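**Clothespin** (also clothes peg, clip, laundry clip) - a small fastener for hanging wash on a line. Also used all over the house for closing bags, holding papers, marking cables. This article covers the plastic kinds and how they are sorted and stored. For wooden ones see *Split peg*.

## Parts and types

Most have two arms and a spring. Squeeze the long ends, the short ends open. The gripping end is the jaw, the other end the handle. Jaws can be smooth or toothed. Toothed ones hold thick cloth better but leave marks on knits.

Common types:

- Spring clip. Two matching halves, wire spring in the middle. By far the most common.
- One-piece clip. A slotted bar pushed down over the line. No spring, nothing to rust, weaker grip.
- Large clamp. Long handles, wide jaw, for towels and blankets. Often sold in with kitchen goods as a bag clamp.

Lengths vary a lot between makers. The Fellthorpe household guide gives 3 inches as the usual size for a spring clip and calls anything over that a clamp, but sellers don't follow it.

## Color

Plastic clips are dyed in the mass, so the color goes all the way through. Mixed packs usually have a few shades that go together. Teal, light gray, mint and black is one such mix. Darker clips are said to hold up better in sun; pale ones go chalky and then snap. Color is also used for sorting - one per family member, or one for outdoor line and another for indoor rack.
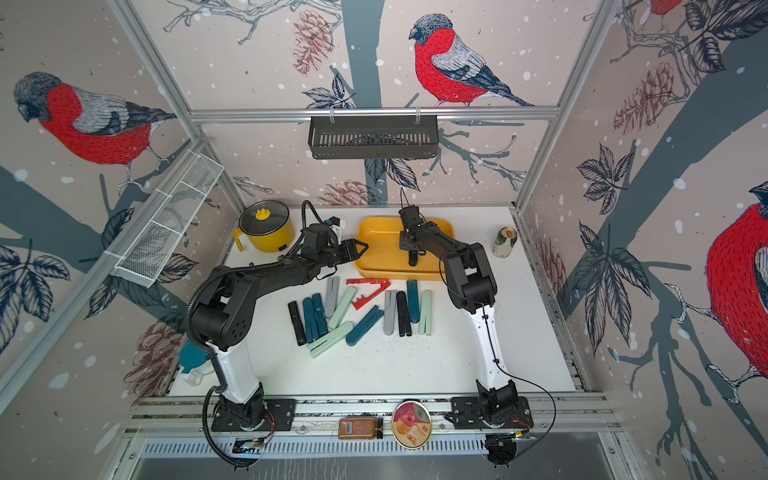 ## Sorting and storage

Three main ways: leave on the line, hang in a bag, keep in a tray or box. Leaving them out is easiest and shortens their life the most. Bags are handy at the line but clips tangle, and the one you want is at the bottom.

Trays are more for indoor use, where clips share a shelf or a kitchen table with other things. A shallow plastic tray with raised edges is enough. Rounded corners make it easier to scoop out the last few. Gisela Stüber, in her column for the Pata housekeeping newsletter, told readers to tip everything out onto the table first, then put back by kind, and throw out broken ones as they go. She put a typical home at about 40 clips, of wich a fair number have no working spring.
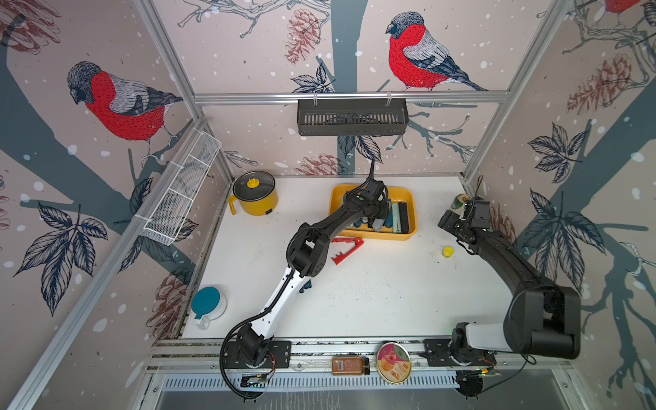
Large clamps are best put away seperately or laid in last, since small clips get caught between the handles. Same goes for anything with teeth. Odd items that collect with clips - bottle caps, rubber bands, twist ties - need their own spot or they come back every time.

Sorting by color takes longer than sorting by size. Most people give up on it. Two groups, large and small, is usually enough.

## Kitchen use

Chip bags, flour, frozen peas. Spring clips work for thin bags, clamps for folded paper sacks. Keep plastic clips off hot pots and lids. The Odoi clip is a flat kind made only for bags, and has no use on a line.

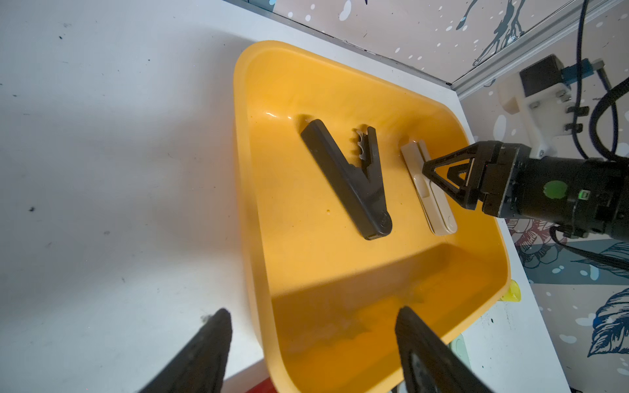 Clips that have been on food bags should be washed before going back with the laundry ones. Warm water and dish soap. Wire springs need drying right away, rust stains on white cotton don't come out easily.

## Wear

Usual failures: spring jumps out, arm snaps at the pivot, teeth wear flat. A jumped spring can be put back by hand. Snapped arms can't be fixed. The slotted one-piece kind splits at the closed end, mostly in cold weather.

## See also

- Split peg
- Bag clamp
- Drying rack
- Stodov line (rope type)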